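How to Sort a Drawer of Small Things So It Stays Sorted

8th June, by Zamfira Lungu

14 shares | 6 comments

In my kitchen there was one drawer that I did not like to open. It had batteries, buttons, keys without a lock, rubber bands, candle ends and a small bag of screws from a shelf that we left in the old apartment. When I needed a battery I took out everything and put everything back, and the next time it was the same work again.

I have now sorted this drawer, and after it the drawer in the hall and the one under the television. I will write the steps in the order in which I do them. For one drawer you need one free afternoon, or two evenings if you have children at home.

1. Clear a table first

Do not sort inside the drawer. Take a table, remove what is on it and wipe it. A light-colored surface is better, as small dark screws and pins are easy to see on it. On my brown table I lost the same earring back two times. If your table is dark, put an old white sheet over it and fasten the corners with tape. 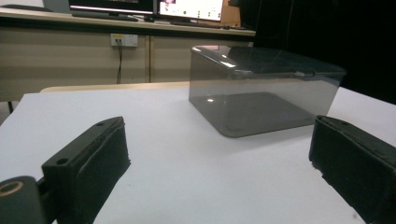

2. Empty the whole drawer

Turn it over slowly, or take things out by the handful. Vacuum the inside of the drawer and put a stocking over the end of the vacuum tube, so that small parts are not lost. Let the drawer stand open while you work.

3. Make groups by use

My first mistake was to make groups by size. It looked very nice and I could not find anything. Now I ask where I will be standing when I need the thing. Fuses and the small flashlight go together, because I need them both when the light goes out. Buttons go with thread. Stamps go with envelopes, which means that they leave this drawer completely.

Keep one group for things you do not recognize. My neighbor Yeshi Nigatu looked at mine and knew five of them at once, among them the key for bleeding the radiator, which I had wanted to throw away.

4. Choose the boxes after the groups

Please do not buy boxes before this step. I bought a set from Plesby in April, before I had sorted anything, and most of it was too tall for the drawer. Measure the inside height with the drawer closed as far as your hand allows, and take away a little for safety.

For things that you search for often, a clear box is the best choice. For things that you need once a year, a tin or a cardboard box does the same work and costs nothing. A lid with hinges cannot be lost behind the refrigerator, but it needs space to open, so check that it does not hit the shelf above it.
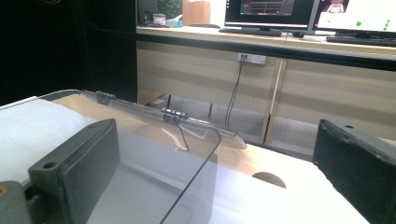 Photo: Yeshi Nigatu

Wash new plastic boxes with lukewarm water and a little dish soap. Do not use window cleaner with ammonia on acrylic, it can make it cloudy. Dry with a soft cloth, because paper towels can leave fine scratches.

5. Put labels on, also on the clear ones

I thought that a clear box does not need a label. But the label is for the other people in the house, who must know where to put the thing back. Write one or two words with a pencil on masking tape. After a month you will know if the groups are right, and then you can make better labels.

6. Put the boxes back

The boxes you use most go in front. Leave one small place empty, for what comes into the house next week. If the boxes slide when you open the drawer, put a piece of non-slip mat under them.

7. What to do with the rest

Used batteries go to the collection point, never in the kitchen trash. Put tape on the ends of lithium and 9-volt ones before you carry them there. Keys that open nothing can go with scrap metal. The things from the unknown group I keep in an envelope with the month written on it, and if it is not opened in one year, I let it go.

Next I will write about the medicine cabinet, where the groups are different and you must also look at the dates.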